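Tendon 개발 소식: 손목 카메라와 씨름한 여름

2023년 8월 22일

지난 호에서 예고만 잔뜩 해 놓고 넘어갔던 파지 플래너 이야기, 이번에는 진짜 합니다! 기다려 주신 분들 계시죠? (계셨다고 믿을게요.)

우선 숫자부터요. 저희 Sumus 시뮬레이션 팀은 이번 여름에 Tendon의 인식 모듈을 처음부터 다시 학습시켰어요. 시뮬레이터에서 에피소드 3000개를 뽑았고, 그중 1000개는 검증용으로 따로 떼어 뒀습니다. 예전 버전은 물체가 화면 가운데 예쁘게 들어와 있을 때만 잘 돌아갔거든요. 그런데 접근 동작 막바지에 카메라가 표면에 바짝 붙으면 특징점이 뚝 떨어지고, 자세 추정값이 갑자기 튀고, 플래너는 그걸 또 곧이곧대로 믿고 경로를 새로 짜 버리는 거예요. 로그를 보면 팔이 제자리에서 덜덜 떠는 구간이 꼭 거기였어요.

그래서 바꾼 게 두 가지입니다. 하나는 추정기가 자세와 함께 신뢰도를 내보내게 한 것. 신뢰도가 기준 밑으로 내려가면 플래너는 새 관측을 버리고 마지막으로 믿을 만했던 자세에 관절 엔코더 값을 이어 붙여서 움직여요. 다른 하나는 재계획 주기를 늦춘 건데, 이건 사실 Clumico 쪽에서 쓰던 방식을 슬쩍 배워 온 거라 크게 자랑은 못 하겠네요. 아무튼 둘을 같이 넣으니까 떨림이 눈에 띄게 줄었고, 제 야근도 조금 줄었습니다 ㅎㅎ

제일 애먹은 건 거의 한 가지 색뿐인 화면이었어요. 갈색 면이 화면을 다 차지하고, 구석에 뭔가 조금 걸쳐 있는 정도. 압축 때문에 생긴 네모난 얼룩을 옛날 추정기는 무늬라고 생각하고 열심히 따라가더라고요. 얼마나 기특하고 얼마나 얄밉던지!
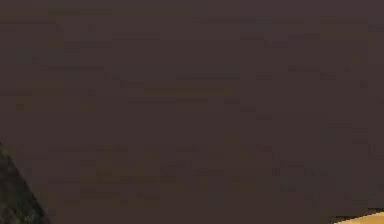 Catarina Moreira는 메일로 조금 다른 의견을 보내 왔는데, 신뢰도 기준을 고정값으로 두면 조명이나 재질이 바뀔 때마다 사람이 다시 맞춰야 하니 차라리 최근 관측의 분산을 보고 기준이 따라 움직이게 하는 편이 낫지 않겠느냐고 했어요. 압축 품질도 학습할 때 무작위로 흔들어 보라고 하고요. 듣고 보니 맞는 말이라 두 번째 제안은 바로 작업 목록에 올렸습니다. 첫 번째는 Leitão 브랜치에서 먼저 시험해 볼 생각인데, 분산 계산이 제어 루프 시간을 얼마나 잡아먹을지가 좀 걱정이에요.

로그 뷰어도 살짝 손봤어요. 이제 타임라인에서 신뢰도 곡선이랑 관절 속도를 나란히 띄울 수 있고, 플래너가 관측을 버린 구간은 회색으로 표시됩니다. 단축키는 아직 못 정했으니 의견 있으면 답장 주세요.

다음 배포는 11월입니다. 그 전에 설정 파일 형식이 한 번 바뀌니까, 직접 고쳐 쓰시는 분들은 업데이트 전에 꼭 백업해 두세요!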